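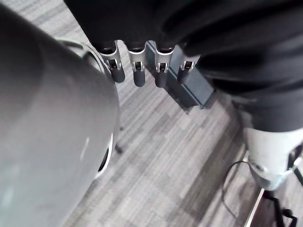 Folds in dark fabric catch the light.

Why does cloth fold?
Cloth is made of many thin threads. Because the threads can bend, cloth hangs down and makes soft folds. The raised part of a fold catches more light and looks paler. The dips between the folds look darker.

Try it yourself
Hang a tea towel over the back of a chair. Look at it for 3 minutes, then draw the folds you see.

Kestlow Learning Service, Children's Pages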